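4. Equipment Planning and Cost

4.1 What we set out to buy

The first budget was drawn up in February, before any of us had held one of the hand-held grippers for longer than a demo. It had one line for hardware and one for "misc". Bad idea. Most of the overspend in this project came out of misc, and most of misc was things that should have been planned as equipment from the start: spare fingers, printed marker cubes, storage, charging, replacement collars.

Two suppliers were compared, Tudalgate and Ombridge. Tudalgate sells the gripper as a complete kit. Ombridge sells the body and the fingers separately and leaves mounting to the buyer. On paper Ombridge was cheaper. Once we added staff hours for assembly the gap closed, and once we added the reprints of badly fitting mounts it went the other way. We did not record hours carefully in the first weeks so no exact figure is given for this, only the direction.

The plan covered 39 units over the full life of the project. That number came from the collection target and not from any knowledge of how fast the parts wear, and we would not do it that way again. A smaller first order, then a second one after a month of real use, would have told us which parts to stock.

4.2 Working space

No dedicated lab was budgeted. Collection runs in ordinary open office space, with the partitions, desks and chairs that come with it. Saves rent, and gives more varied backgrounds than a bench would. It does add costs that are easy to miss. Floor space has to be agreed with whoever else uses the room. Objects have to be stored somewhere at night. Ceiling lights are whatever the building has, and we set aside money for lamps which we then never bought.

Operators work in the same room, so handover of tools and objects is quick, but a spare has to be within reach or people stop and wait. We now plan one spare gripper body for every two operators. Figure 3 gives the office setting in which the hand-held grippers are used.
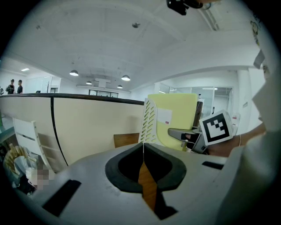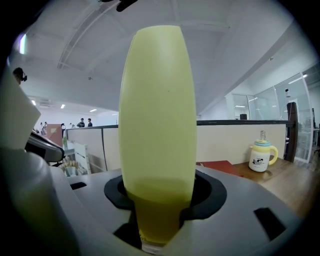

Figure 3. Hand-held grippers in the open office space.

Jocelyn Sison, reading a draft of this section, objected to the spares rule. Her view was that a full spare body ties up money which is better put into small parts, as in her own budgets it was nearly always a finger or a mount that held up the work and hardly ever the body. She also asked why storage was charged to the project at all when the office had shelves. Her third point was shorter: "You costed the tools and forgot the person who looks after them."

We accept the last point in full. Maintenance time was not in the plan. It is now, see 4.4. On spares we partly agree. A kit from Tudalgate can't be opened up and restocked as easily as the Ombridge parts, so for kit buyers the full spare is still the simpler choice. For anyone buying parts, Sison's split is probaly right. Storage stays as a project cost, the shelves fill up.

4.3 Objects and consumables

Props were bought in small batches from general shops, household things mostly. Unit cost is low and nobody planned for the volume. Two rules helped. First, one person does the buying, on one card, with receipts photographed the same day. Second, every object gets a replacement price in the sheet when it comes in, even if it was free or borrowed. Borrowed items were the worst for tracking and we stopped accepting them.

Consumables (tape, labels, bags, printed markers) are best handled as a flat monthly sum. We tried itemizing. It took longer than the items were worth.

4.4 Revised plan

The revised budget has separate lines for bodies, fingers and mounts, markers, objects, storage, and maintenance hours. Seventy-five percent of the hardware money is committed at the start and the rest held back untill wear is known. The sheet itself is kept in Hao, our inventory tool, and the purchase orders go through Okness, which means prices have to be copied over by hand. This is slow. Linking the two was quoted as a separate job and dropped.

Lead time still isn't handled well. Orders placed near the end of a quarter came late under both suppliers, and the plan has no real answer to that besides ordering earlier. Shipping is entered at the quoted rate, import fees left blank until the invoice comes.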